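Putting the House to Bed Before the Cold Comes

By Mairéad Geraghty
September 21, 2023

Most of the calls Leif Lauritsen gets in November are about water. A hose bib has split behind the siding, or a crawl space pipe has let go overnight, and the owner wants to know how fast he can be there. He has worked on older houses in Falside for 22 years, and he says the jobs that would have prevented those calls take an afternoon.

He starts outside. Hoses come off the spigots and get drained, then the shutoff inside is closed and the spigot left open. Frost-free models need the hose removed too. Lauritsen has replaced plenty that cracked with a hose still attached.

Next are the doors. Close each one on a strip of paper and pull. If the paper slides out easily, the weatherstripping is worn. Foam tape is cheap and lasts a season or two. Rubber or vinyl bulb strip costs more and holds up longer – Lauritsen paid $39 to do both doors on his own place. 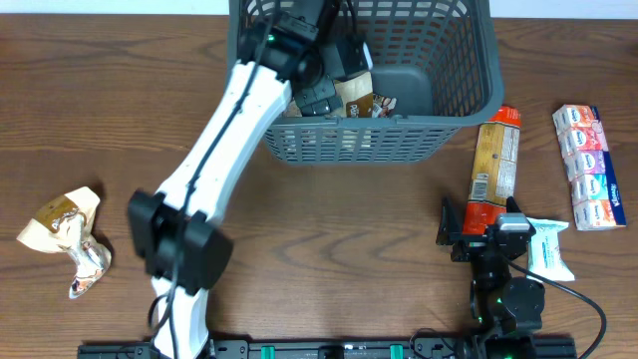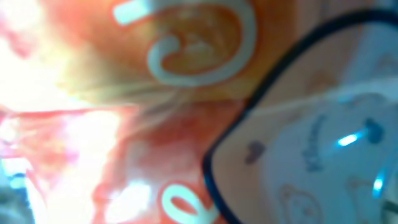
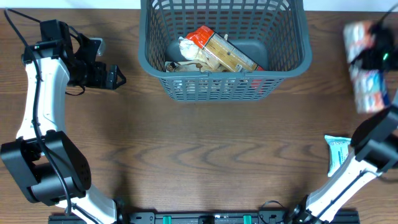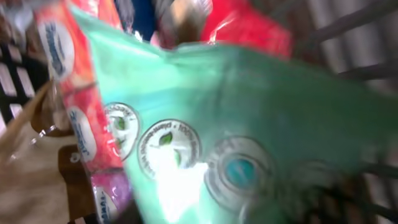

Windows take more time. Old glazing putty dries out and falls away in chunks, and new putty won't cure well once the nights get cold. Mirela Miranda, who owns a 1920s bungalow on the north side of town, did hers over three weekends. She scraped, primed the bare wood and left the painting for last. Two sashes were too far gone and went to a shop for repair. The bill was $213, less than she had been quoted for one replacement window.

The attic hatch is easy to miss. In many houses it is a bare piece of board resting on trim, with no insulation on top. Glue rigid foam to the back and run weatherstripping around the ledge. Check the bath fan duct while you are up there. It should vent outdoors, and the joints should be tight.

Furnace filters are sold by size, and the size is printed on the edge of the old one. Write the date on the new filter before it goes in. If the furnace hasn't been serviced in the past year, book the visit now, as most shops fill up after the first frost.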